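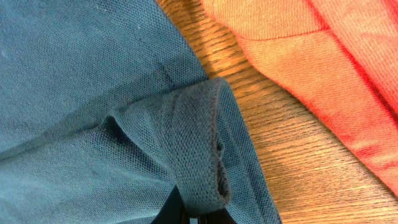
¿Vale la pena montar un brazo robótico en el taller para doblar ropa?
Si lo que quiere es ropa doblada, le saldrá más a cuenta hacerlo a mano. Como proyecto para aprender tiene más sentido, aunque conviene desconfiar de los vídeos acelerados.

¿Cuánto cuesta?
Nosotros llevamos gastados 2,000 euros entre motores, fuente y piezas repetidas. La lista inicial de Bart Jansen decía 300. No incluía los cables, ni los errores.

¿Por qué empezar con paños?
Porque son baratos y ya bastante difíciles. Una tela cambia de forma en cuanto se pellizca, y un pliegue levantado tapa lo que hay detrás. Con camisas no hemos querido ni probar.

¿Sirve una cámara en la muñeca?
Sirve para ver de cerca el punto de agarre. Para saber dónde acaba el paño, bastante menos - Duván Zapata sigue pidiendo una segunda cámara fija y seguramente tiene razón.

¿Se puede dejar funcionando solo?
En Ploswood no. Siempre hay alguien junto al botón de parada.

¿Publicarán el código?
Hendrik Koster lo prometió para julio. Falta limpiar la calibración, así que no damos otra fecha.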